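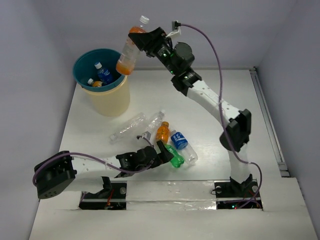

Sorting out the recycling after moving to Trelleck

Saturday, September 21, 2024

We moved into the new apartment at the end of summer and the recycling rules are not the same as the old ones. In our last town everything went in one cart. Trelleck collects plastic and paper on alternating weeks, and glass goes to the drop-off lot behind the Brandis store.

It took me two tries to get it right. The first week I put the plastic out with the caps off, the way I had always done it. The crew left the bag at the curb with an orange sticker on it. The sticker said caps on. I called the number and got Amancay Painemal, who was patient with me and mailed the full sheet the same day.

What the sheet says about plastic

Empty the bottle, give it a quick rinse, put the cap back on. Labels can stay. Crushing is allowed but they would like you to do it lengthwise. Yogurt cups and clamshells are out until November, when the new contract starts.

I keep ours in a paper grocery bag under the sink and carry it down when it fills up. With 4 of us in the house that takes less than a week. My son drinks most of a bottle of juice and then leaves the rest on the counter, so I also spend some time pouring things down the drain.

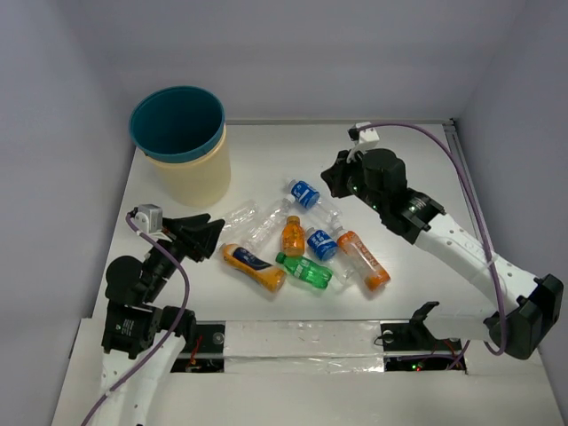 Deposit bottles

The state pays a deposit on some of them and not on others. Water and soda count. Juice doesn't, and neither does milk. I saved ours in the hall closet for a while and took them to the machine at Brandis last weekend. There were 166, and the machine refused 11. Most of those were juice bottles I hadn't picked out. The line was long but it moved.

My neighbor Onyekachi Onyeka goes on weekday mornings before work and says there is no wait then. I start too early for that, so Saturday it is.

Glass

I haven't done a glass run yet. The lot closes at noon on weekends and I keep getting there after. There's a box of jars in the trunk - it rattles on every turn - and I'd like it gone before my sister visits.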